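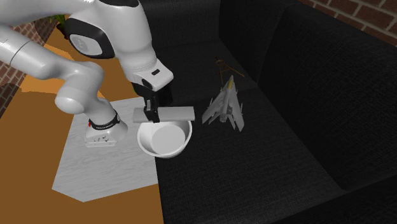 White bowl, wooden table, black sofa

Hokdale Small Homes list
Subject: Re: giving up the dining table

Earlier message:

> We're moving to a one-bedroom in Sanmont and I've measured the main room
> every way I can think of. A dining table for four fits, but then the sofa
> has to go against the radiator and you'd be climbing over a chair to get to
> the window. My husband says skip the table and eat on the sofa like everyone
> does anyway. My mother says we will regret it within a month. Has anyone
> gone without one for real, I mean for years, with guests and holidays and
> all that? Also what do you do about soup?
>
> Thanks in advance, and sorry if this came up before I joined.
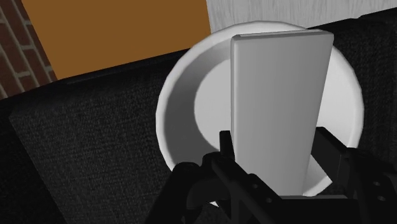
Trinity Lyons
to the list, October 3, 2023

Oh, I have so much to say about this! We've been without a dining table for three years now and I'd do it again, though your mother has a point or two.

First, soup. Wide shallow bowls look lovely in the store and they are a menace on your lap. Get something deep that you can hold in one hand, and fill it a bit more than halfway. Seconds are allowed. I bought four deep ones at Wongsuwan (the kitchen place next to the post office, they never seem to advertise) and the old pasta bowls went up on the high shelf, where they come down for salad and that's it.

Then trays. Everybody buys the ones with folding legs and everybody hates them. Ours pinched my thumb twice and went to the thrift store. What we use now is plain flat trays with a raised edge, the heavier the better, and a damp cloth under the plate if it's steak or anything else you have to saw at. Mostly we don't have steak. You do start cooking differently - more stews, more rice, more things that only want a fork - and I didn't mind that at all, but my son complained for a whole winter.

Measure your coffee table before you do anything else. Mine was 16 inches high, which is fine for magazines and awful for eating, you end up folded over with your chin in the peas. I looked for one of those lift-top ones for ages and finally got a Hollel secondhand from a couple in Hokdale who were going the other way and buying a proper dining set. It comes up to 27 inches with the top raised, and with two of us sitting forward on the sofa it does just fine. Laptop work too. The hinges squeak and I've stopped hearing it.

Guests are the part your mother is right about. Two people extra is easy, cushions on the floor and everybody thinks it's fun. Older relatives do not think it's fun. My aunt came in July and I could see her working out how she was going to get back up, so I borrowed a card table from the neighbors and we ate by the window, and I've since bought one of my own that lives behind the bedroom door. So I suppose I do have a dining table, if you want to be strict about it. It comes out for birthdays and for taxes.

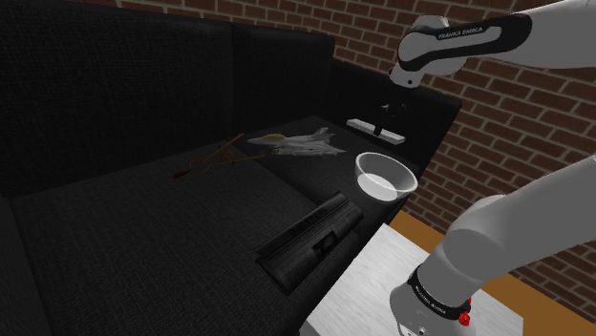
As for the sofa itself, if you're going to eat on it, think about the fabric and think about the arms. Wide flat arms are worth a lot, a mug sits on them and so does a small plate, and the narrow curvy kind are no use to anyone. Removable covers if you can get them. Dark colors hide gravy but they show every crumb and every bit of rice, so it's a matter of which you'd sooner be cleaning. I keep a little handheld vacuum plugged in behind the curtain and run it over the cushions most nights before bed, takes no time.

The other thing is that a sofa collects stuff. With a table you clear it to eat and that's your tidying done, sort of. A sofa you just shove things along, and then somebody sits on the remote. We have a basket now and anything left on the seat at suppertime goes in it, no arguments.

Is the radiator the kind you can put a shelf over? If it is, I'd look at that for a breakfast spot with a couple of stools, someone on here did it in Sanmont a while back and posted the measurements. Might be the same building for all I know. Send us your floor plan when you've got it drawn up, I love a floor plan.

Trinity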